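Large-format print comes out short in one direction, grid dots don't line up across the seam

Posted 25 Aug 2023 by trodthorpe_drafting

I lay out dot grids for transfer work. The grid is drawn in CAD at full size, exported as PDF, and tiled over two sheets that are then joined down the middle. Nominal pitch is 50 mm in both directions. The finished sheet should measure 1,000 mm across, first dot column to last.

Measured with a steel rule, the across dimension is short by 3 mm. The other direction is correct to within what I can read. The error is the same on every print, so I do not think it is paper slip.

What I have already checked:

Page scaling in the print dialog is set to 100%, and "fit to page" is off.
The PDF itself measures correctly in the viewer's measuring tool.
The printer is a Falance roll-feed unit, firmware current. The paper is plain 90 gsm.
Room humidity was not logged.

A second problem, possibly related: where the two sheets meet, the rows are offset slightly, and the offset grows toward one end. I have been marking dots by hand in pencil on blank sheets as a fallback, which is slow and no more accurate.

Is there a printer-side correction for one axis only, or do I have to pre-distort the drawing? And what is the accepted way to join two sheets so that the rows stay straight?

Answer 1 (accepted)

You have two separate faults. Treat them separately.

Start with scale. A consistent error in one axis only points to feed calibration or carriage calibration, depending on which way the drawing lies on the roll. Print a single line of known length in each direction, on one sheet, with no tiling. If the line is short on an untiled sheet, the printer is wrong. If it is correct, the loss is occurring at the tile boundary, usually an overlap value that the tiling software applies and the person joining the sheets does not know about. An overlap of 3 mm is a default in more than one package, so I would look there first.

If it is the printer, Falance units have a feed adjustment in the maintenance menu. You enter the nominal and measured lengths and it stores the ratio for that media type. Run it again whenever the media changes. Don't pre-distort the drawing. The correction then lives in the file, and whoever prints it on another machine will get a wrong sheet with no indication of why.

The join is a matter of procedure. An offset that grows along the seam means the sheets are rotated relative to each other. Aligning the cut edges does not prevent this, as the cut edges are rarely parallel to the grid. Align on the marks instead:

Tape one sheet down at its outer corners only.
Stretch a thread, or lay a straightedge, through the first row and extend it past the seam.
Bring the second sheet up to it, then do the same at the last row.
Tack both ends of the seam before taping its length.

Work from the two ends inward. Taping from one end to the other pushes slack ahead of the tape and it collects at the far end.

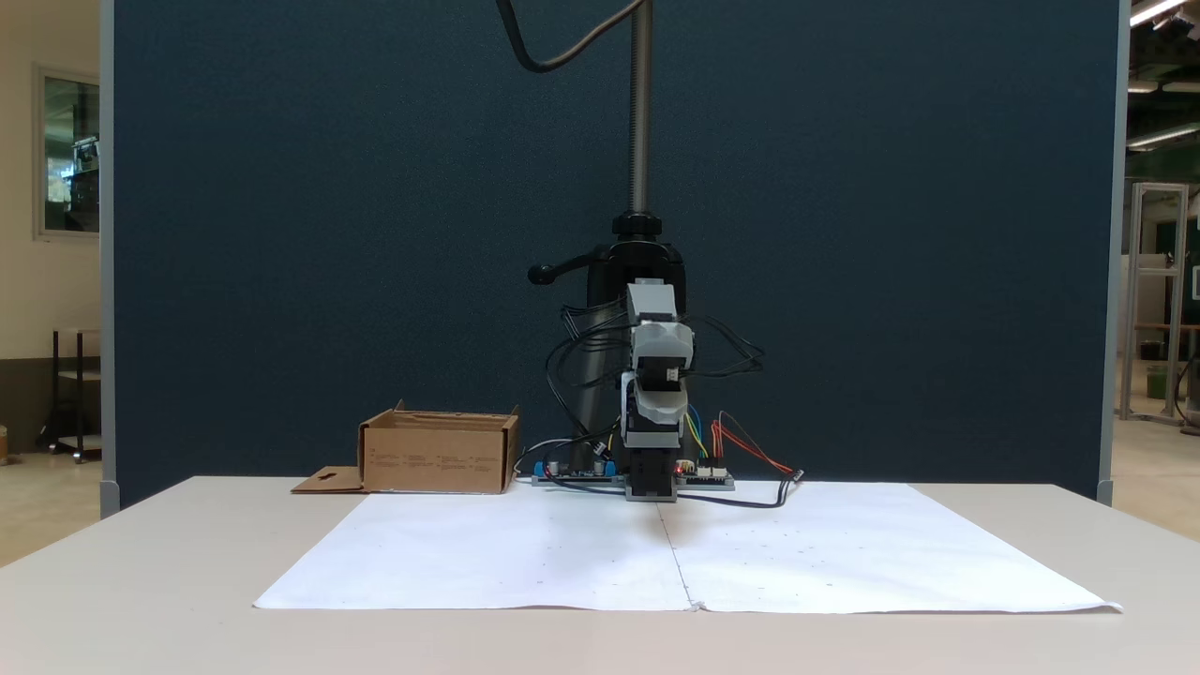
Two sheets joined down the middle, pencil dots in loose rows. Note the paper lifting at the front of the seam.

A lift of that kind matters more than it appears to. Paper that is not flat is shorter in plan than paper that is, so any dimension taken across the raised part will read differently from one taken across the flat part. Relieve it before measuring: slit the tape at the affected end, press the paper flat from the center outward, and re-tape. Curled corners are less serious if no marks fall on them, but weights will take care of those too.

Last point, on humidity. Plain paper grows across the grain as it takes up moisture. If both sheets come from the same roll and are printed in the same orientation, they will at least move together. For anything tighter than half a millimeter over a meter, use polyester film.

Answer 2

Agree with checking the overlap. I had an identical symptom with Zedance tiling software, version 18. The overlap field reads zero until you open the advanced tab, where a second field is preset. It reset itself after an update in February and I lost most of a roll before I found it.

I also let the roll stock sit unrolled for a day before printing. I have no measurements to support this.

Answer 3

Just buy the wider printer and skip the join. Boateng sells a refurbished one for 283.

Comment from trodthorpe_drafting

It was the overlap. The untiled test line measured correctly both ways. With the overlap set to zero, the full width is now within 0.5 mm — good enough for this job. The row offset is smaller using the straightedge method but not gone. I will try film for the next sheet.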